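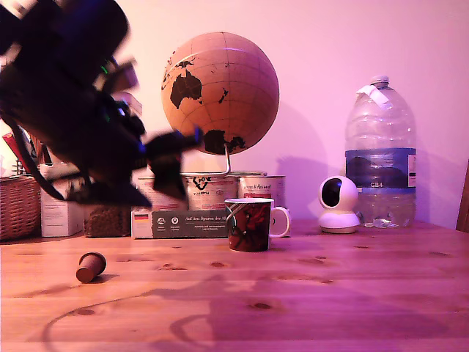

Cork reached the harbor town of Senthorpe in 1849, when a single cargo was landed for the bottle trade and sold within the week. For most of the years that followed, the material was bought by the bale, cut into stoppers and given little further thought. Its present uses are far more varied. It lines the walls of music rooms, it is laid as flooring in schools, and it is made into household goods such as the globe, its light tan surface printed with the continents in black and crossed by thin brown lines of latitude and longitude. Demand of this kind has changed the work of the people who supply it.

Home & Materials | Feature
4 min read | 30 comments

The Ullilon warehouse, on the east quay, now holds up to 600 bales at a time. Each is graded by hand for thickness and grain before it is released to buyers. The better grades still go to bottlers. The remainder is ground, pressed into blocks and sliced into sheets, a process that the firm of Asto has carried out in the town for two generations.

Supply remains the chief concern. Cork bark is stripped from the living tree and requires years to grow back, so that a poor season is felt long afterward. Growers in the Lumbao valley have planted 505 young trees on former grazing land, and the first stripping will fall to their children. A survey of the older groves will begin in November.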